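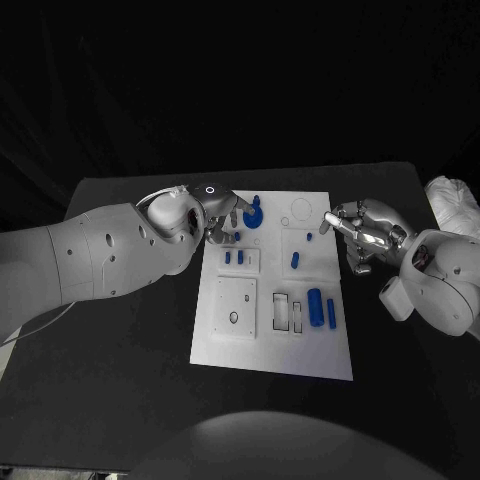 Tullness District Branch
Minutes of the April branch meeting

Meeting opened at 7:05 pm, Maarja Ķēniņš in the chair. Minutes taken by Eduardo Cabanatuan. 46 members signed in. Apologies were received from the Costello ward organizers.

1. Previous minutes
Accepted with one correction: the ward boundary motion was carried, not tabled.

2. Council by-election, Nernstead ward
Final count was 1,884 for our candidate and 2,739 for the incumbent party. M. Ķēniņš said the result was closer than the last one but that turnout on the east side was poor. Several members felt the leaflet on bus fares went out too late. A member from Nernstead disagreed and said the fares leaflet was the only one people mentioned at the door. No motion was put.

3. Draft program
The regional office has asked branches to comment on the housing and local government chapters. Discussion was mostly on the rent section. It was agreed that the wording on short leases is too vague, and E. Cabanatuan will send a revised paragraph before the next meeting.
The section on directly elected mayors was put to a vote — 27 in favor of keeping it, 16 against, three abstaining. Members who voted against asked for their objection to be sent with the branch's comments. Agreed.
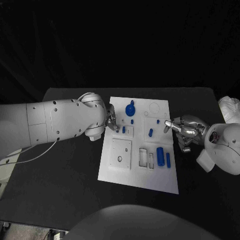

Two robot arms at a table, with a board of blue parts.

4. Esis Road polling place
The county proposes to close it and move voters to the Costello school. More than 200 residents have signed the petition against this. The branch will support the petition and write to the county clerk. Carried, none against.

5. Delegates to the regional conference
M. Ķēniņš and E. Cabanatuan were elected unopposed. The second alternate seat was left open.

6. Other business
The sound system needs a new cable. Membership cards for Nernstead are still with the regional office.

Meeting closed at 8:50 pm.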